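PRESS RELEASE
28 May 2018

Flincombe shared workshop opens its doors to show off Oden, a hand-held gripper built on evenings and odd Saturdays

Flincombe Shared Workshop, Stadgate

Hello from the back bench at Flincombe! I've been asked to write our press release this time, mostly because I'm the one who wouldn't stop talking about the gripper, so you'll have to put up with me saying "I" a lot. The news is that Oden, the two-fingered gripper we've been building in the workshop, is ready to be seen by people who don't already have sawdust in their shoes. We're holding an open evening for it, and we're putting the drawings out for anyone who fancies making their own.

Oden started as an argument over tea. I wanted to build a whole robot arm at home, on my own desk, with motors at every joint and a great tangle of wire behind it. A couple of the others pointed out (kindly, but at length) that I'd tried that before and ended up with a very heavy thing that could wave. Why not start at the other end, they said, and get the fingers right? So we built the fingers first, with a handle where the arm would go. You hold it yourself, you reach for things with it, and you find out very quickly which shapes it likes and which it doesn't. The arm can come later.

The whole job has cost us £130 in materials so far, and that includes the parts we got wrong. I kept the receipts in a biscuit tin. A fair bit of that went on screws, as I will buy the wrong length every single time, and some of it went on a roll of grippy sheet that turned out to be far too slippery to be any use and now lives under somebody's toolbox. We're on our fifth pair of pads. The first lot were far too hard, the second lot were lovely and soft and tore, and by the third I'd stopped giving them names.

Most of the cutting and fitting was done at Flincombe, where there's a proper vice and good company. The trying out I do at home, on the desk, next to whatever happens to be on it. I like testing on an ordinary desk. A bare test board tells you one thing, and a desk with a rack on it and crockery at the back tells you rather more, especially about how much room the fingers need on the way in.

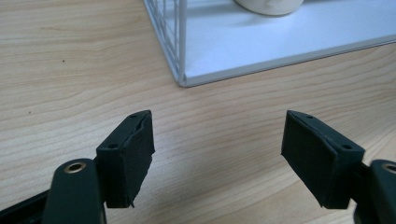 Oden's fingers standing open over the desk, with the white wire rack beyond. Note the ragged edges on the pads, which are next on my list.

The pads are the part people ask about, so let me go on about them for a minute. Each finger is a dark green arm with a black block on the end, and the face of each block has a dark, rubbery covering. The blocks come off separately from the arms – that was the best decision we made, and I can say so freely as it wasn't mine. If a covering goes, you swap the block and carry on, and you can mend the old one later with a cup of tea beside you. I trim the coverings by hand with a craft knife and I'm not very good at it. I leave the edges a bit long, meaning to go round them again, and then I get carried away and start picking things up. The next pair will be cut against a proper template, which a more patient member has promised to help me with.

The brass grommets are my favourite bit. Plain holes would have done, I'm sure, but I had a bag of grommets left over from a tarpaulin and they looked so smart against the green that I couldn't leave them out. We had a small vote. I won it by 2.

What have we learnt? Mostly that a gripper is only as good as its dullest part. I spent weeks fretting over the shape of the arms and the angle of the pads, and then lost a whole evening to one screw that kept working loose. We've also learnt to write things down. There's a notebook that goes back and forth between the workshop and my house, and I've logged 300 practice grabs in it, with a note beside each one of what I was reaching for and how it went. Some of those notes are rude. They'll be tidied up before the open evening, or at least covered with a sticker.

The next stage is the one I've been itching for since the tea argument. We want to take the handle off and fit a small motor, so the fingers can open and close by themselves at the press of a button. After that we'll think about something to carry them, and yes, I'm still hoping for my arm. We're aiming to have the motor version on the bench in August, if the weather isn't so nice that we all go missing.

We've had help along the way. Awwad, the hardware shop in Stadgate, let us rummage through the oddments drawer and order in very small amounts, and I'd like to say thank you for that in print. Thanks as well to everyone at Flincombe who has lent a tool, held the other end of something, or listened to me explain pads when they only came in to sand a shelf.

About the open evening: it's free, you don't need to book, and you don't need to know a thing about robots. Oden will be out on the bench and you'll be welcome to have a go. Children can come along with a grown-up. Bring small objects of your own if you like – odd shapes are very welcome, but please leave the best china at home. If you're a maker and you'd like the drawings, bring a memory stick or ask at the desk and we'll send them on. The date and time will be on the workshop door and in the window at Awwad.

Notes for editors

Flincombe is a shared workshop in Stadgate with benches, hand tools and a few bigger machines, open to members and to visitors on open evenings. Oden is a members' project and isn't for sale. Reporters are welcome to visit and try the gripper for themselves; please ask for the back bench when you arrive.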